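Sindardale's old tram shed is getting a noodle hall, and I've already been twice

If you've walked down the hill into Sindardale lately you'll have smelt it before you saw it. The old tram shed, shut for as long as I've lived here, has its doors open again, and what's coming out of them is mostly garlic, chilli oil and steam. It's called Stindora, it has seven kitchens under one roof, and it opened properly this October after a fortnight of trial lunches (I went to two of those as well, so perhaps don't trust my counting).

The big draw is Peng, the dumpling counter that used to run out of a hatch behind the bus station. You might remember the queue. You might, like me, remember giving up on the queue and having a sausage roll instead. They've now got a proper kitchen and actual stools, and they tell me they folded 4,000 dumplings in the opening week and still ran short by teatime on the last day. Get the pork and chive, fried on one side, and ask for the black vinegar because it doesn't come unless you ask. The prawn ones are good too but I found them a bit shy on ginger.

Next to Peng there's a hand-pulled noodle stall where you can have your noodles thin, flat or "belt", and the belt ones are enormous, a real two-napkin job. I had mine with cumin lamb and wore a fair bit of it home. There's a congee counter for breakfast from half past seven, a place doing Malaysian curries, a bao stall, a very small bar, and a pudding kitchen right at the back that does a warm sesame rice ball I've been thinking about ever since. Order two portions! The bowls are tiny.

The hall belongs to Staltell, the same lot who did up the fish market on the quay, and they've kept the tram rails in the floor and the big clock over the door, which is nice to see. There are 439 seats if you count the long benches upstairs, though on my second visit I still ended up eating stood against a pillar. Go before noon or after two and you'll be fine. Prices are fair, I'd say. Most big bowls are under a tenner, and Peng's dumplings come in eights so you can share without a row over the last one.

A few grumbles, while I'm here. It's loud. The tables are cleared a bit too keenly (I lost half a spring roll by turning round to talk to a friend) and the sign for the loos sends you to a cupboard.
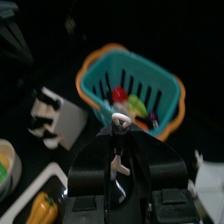
Families are well looked after, though. Children's bowls are half price until six, every stall will do a plain version of something, and there are high chairs stacked by the stairs that you can just help yourself to. My niece, who is four and eats beige food only, got through a whole bowl of buttered noodles and then pinched a dumpling off my plate, so that's a win for Peng.

Staltell say nearly 488 people came through on the first evening alone, and more stalls may follow in spring if the council lets them use the yard. I'd love somebody to do a decent roast duck out there. Stindora is open every day from breakfast until ten at night, it doesn't take bookings, and all the stalls take cards except the pudding kitchen, so bring some coins for those rice balls.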